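Pulance Guest House, Belmonte Road
Monthly safety check, kitchen and ground floor
Date of check: 12 August 2023
Checked by: Pacita Marquez
Read and signed by: Dexter Espiritu

Marks used: OK, ACTION (must be repaired or changed), WATCH (look again next month)

1. Front door and hall
Door closes by itself: OK
Hall light and emergency light: OK
Carpet edge at the stairs: ACTION. It is lifting on the left side, near the second step. I put tape for now, but tape is not a repair.

2. Fire equipment
Extinguisher in hall, serial ending 468: OK, pin and seal are in place.
Extinguisher in laundry, serial ending 952: WATCH. The needle is in the green part but very near to the border.
Fire blanket: OK
Smoke alarms tested with button: OK for hall, laundry and Batlow room. ACTION for Butum room, the sound is weak. Please change the battery before the next guests.

3. Electricity and water
Meter reading: 1,465
Fuse box labels: ACTION. Two labels are written in pencil and I cannot read them any more.
Water heater, no leak under it: OK
Outside tap: WATCH, the handle is stiff.

4. Kitchen counter
Toaster and toaster oven, outside condition: OK
Nothing lying on top of the toaster oven: ACTION. Towels must go on the hook, also when the oven is off.
Drawer handle tight: OK
Food packets closed or in wrapper: OK
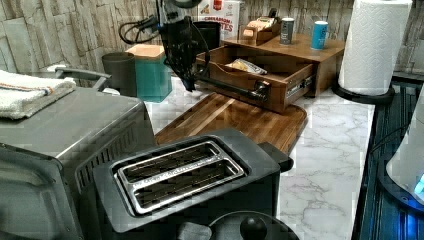
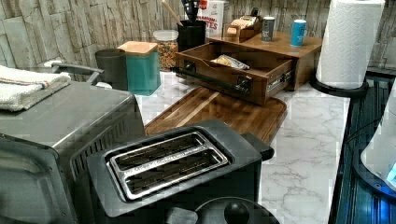
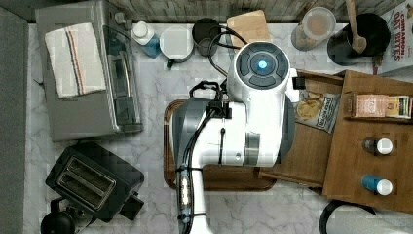
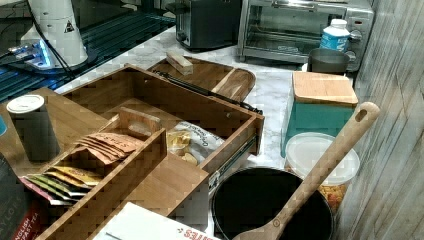 Item 4, kitchen counter. Second photo: towel on the toaster oven.

5. Laundry
Dryer filter: OK, I cleaned it myself.
Extension lead: ACTION. The one in use is marked for maximum 3,000 watts and both machines are connected to it. Dexter, please ask the electrician for a second wall socket. Until then, only one machine at a time.
Floor drain: OK

6. Guest rooms on ground floor
Batlow: window lock OK, lamp OK, bed frame OK.
Butum: window lock WATCH, it closes only if you lift the window a little. Lamp OK. See also the alarm in part 2.

7. First aid box
Plasters: ACTION, only the small size is left.
Burn gel: OK, but it expires at the end of August. Please order together with the plasters.

Comment from D. Espiritu: Battery for Butum is bought. For the carpet I am waiting for the price.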